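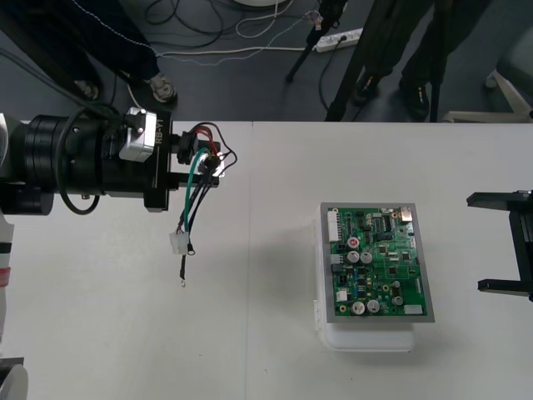

Ticket summary
Subject: Badge records missing after nightly import, Nellbridge building
Opened by: Vittoria Mazza, Facilities
Assigned to: Irfan Mughal, Application Support
Priority: 3
Status: Resolved, monitoring through the end of February

Reported problem
The visitor and staff badge list in Vimstead is shorter than the list held by Human Resources. The HR export contains 3,255 records. After the nightly import, Vimstead shows 2,565. Staff whose records are missing can still enter the building with existing badges, but the front desk cannot print replacements for them.

Log

8:40 a.m. – I. Mughal
Import job reviewed. It finished with no errors and sent its usual success message. The requester was asked to hold all manual corrections until the cause is known, as manual entries would be overwritten by the next import.

9:25 a.m. – I. Mughal
Export file opened and checked. All 3,255 rows are present and the header row is correct. The fault is therefore on the import side. Ticket shared with Alaric Tran, who maintains the import rules.
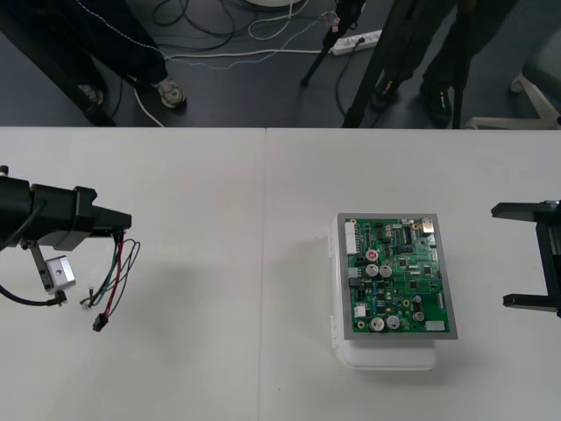
Circuit board on the bench, Nellbridge.

10:50 a.m. – A. Tran
Missing records compared with imported ones. Every missing record has a department code that begins with a zero. The import rule reads the code as a number and drops the zero, then skips the row when no matching department is found. Skipped rows are written to a separate file that is not included in the success message.

11:15 a.m. – A. Tran
Rule changed in the test system so that the department code is read as text. Test import started with the same export file. Please note that the test system is slower than the live one, and the job should be left to run

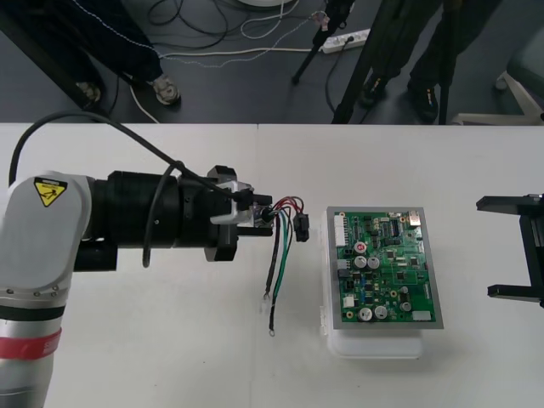

until the status page reads Complete, even if the progress bar stops moving for several minutes.

1:30 p.m. – A. Tran
Test import complete. 3,255 records loaded, none skipped. Change request sent to Kenji Lindqvist for approval.

2:10 p.m. – K. Lindqvist
Approved for tonight's import window. The success message must also be changed to report the number of skipped rows.

Next morning, 8:15 a.m. – I. Mughal
Live import checked. Record count matches the HR export. The front desk printed two replacement badges without difficulty. V. Mazza has confirmed that the ticket may be set to Resolved.

Open item
Skipped-row count in the success message – assigned to A. Tran.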